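Small firms told to leave Radwan House by November as desk operator pulls out

Tenants at the Deline business quarter say they were given four weeks to find somewhere else to work
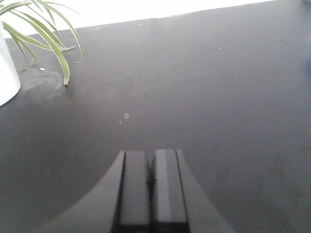
Dozens of small firms renting desks and offices at Radwan House in Deline have been told to move out by the end of November, after the company that runs the building's shared workspace decided not to renew its lease.

Hilteo, which has operated the first, second and third floors of the former insurance office since it was refurbished, wrote to customers last month to say the site would close. The letter said the company had been unable to agree a new rent with the owner of the building, Travura Estates, and that talks had ended.

The closure affects 74 businesses, according to Hilteo. Most have fewer than five staff. They include bookkeepers, a translation agency, two architects' practices, a company that books coach trips for schools and a charity that gives advice on household debt.

Several tenants said they had expected the lease to be extended and had signed up for another year in the summer on that basis. One, who runs a payroll business from a two-person office on the second floor, said she had paid for new shelving and a phone line shortly before the letter came.

"We had asked in June whether there was anything we should know, and we were told it was all in hand," she said. "I have clients who come in with their paperwork. I can't do that from my kitchen."

Another tenant, a surveyor, said the notice period was the main problem.

"Three months would have been fine. Four weeks at this time of year, when you are trying to finish jobs before Christmas, is very hard. Every place I have rung has a waiting list or wants a five-year lease."

Under the terms of most Hilteo contracts, either side can end the agreement with one month's notice. The company said it had kept to those terms and would return all deposits within ten working days of each customer leaving. Anyone who has paid in advance for December or beyond will get that money back in full, it said.

A spokesperson for Hilteo said: "We know this is unwelcome news and we are sorry for the disruption. We spent most of this year trying to reach an agreement that would let us stay. The rent being asked would have meant price rises that we do not believe our customers could have paid."

The company has offered tenants space at its nearest other site, which is a 40-minute bus journey away, at the same monthly price until the spring. It would not say how many had accepted.

Travura Estates said it did not recognise Hilteo's account of the talks. In a statement, the owner said it had offered a new lease "at a fair market level" and had proposed a rent-free period at the start to help with the cost of repairs.

"The decision to leave was made by the tenant," the statement said. "We remain open to hearing from any operator who wishes to run the building as a workspace."

Asked whether it planned to convert Radwan House into flats, as some tenants have suggested, Travura said no application had been made and that all options for the building were being looked at. Council planning records show no current application for the address. A scheme to add a fourth floor of flats was refused six years ago on the grounds of height and parking.

A petition calling on the council to step in has passed 1,000 signatures. It asks councillors to bring the two companies back together and to look at whether part of the building could be run by the council itself until another operator is found.

The council does not own Radwan House and has no power to stop the closure. Its economy team said it had written to both companies asking for the leaving date to be put back to the end of January, and was waiting for replies.

It has also drawn up a list of vacant rooms in council buildings that could be let for short periods. These include four offices above the old market hall and a meeting room at the library, which can be booked by the half day. Firms that move within the town may be able to claim a small grant towards removal costs, and those interested should apply before they pay for a van, the council said. Costs already met cannot be claimed back.

The debt advice charity, which has rented a ground-floor interview room as well as two desks upstairs, said it was most worried about people who turn up without an appointment. It saw 773 people at Radwan House last year, many of them sent there by the Jobcentre on the next street.

"People know where we are, and the bus stops outside," its manager said. "If we move even half a mile we will lose some of them for a while, and those may be the ones with a court letter in their bag."

The charity has been offered the use of a church hall on two mornings a week and expects to accept. It said phone advice would carry on as normal during the move, though the line may be closed for one afternoon while equipment is set up.

Traders nearby have also raised concerns. The owner of a sandwich shop opposite the main entrance said weekday lunch orders from the building made up a good part of her takings, and that she would probably close an hour earlier if it stood empty over the winter. A dry cleaner on the same parade said he had already seen fewer people dropping off shirts.

Radwan House was built for an insurance company and stood largely empty for several years after its staff were moved elsewhere. When it reopened with shared desks, a café and bicycle storage, it was used by the council as the main example of its plan to bring work back to the Deline quarter. The café, which is run separately, closed in the spring and has not been let again.

Demand for small offices in the town has grown since then, according to a local letting agent, but very few are available. The agent said most landlords preferred a single tenant on a long lease, and that rooms for one or two people were usually taken within days of being advertised.

Tenants have set up a group to look for a building they could take on together. It has viewed a former bank on the high street and a unit on the edge of the industrial estate, and has asked both agents for figures. Members said the bank was the better place for visitors but needed a new boiler.

A meeting for anyone affected will be held in the library meeting room at 6.30pm, on a date to be confirmed by the council next week. Hilteo and Travura have both been invited. Travura said it would send a representative. Hilteo said it would answer questions from customers by email.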